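Skidberg scanner radio, quick review

Got it for plane spotting under the Kemeys approach. Picks up tower fine, ground is scratchy.

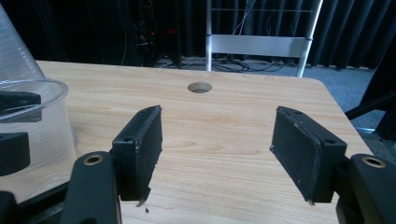 Battery is the weak spot, 8 hours if your lucky. I run it off the wall at home now. A table with a round hole through the top like this one is handy, cord drops straight down.

Belt clip feels cheap.
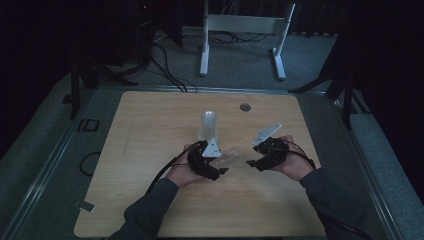

Squelch knob too touchy. Had it 2 months, still fiddling wiht it. 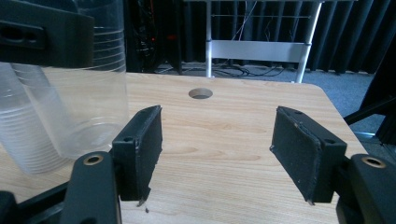 Speaker is loud enough outdoors tho. Would buy again, on sale.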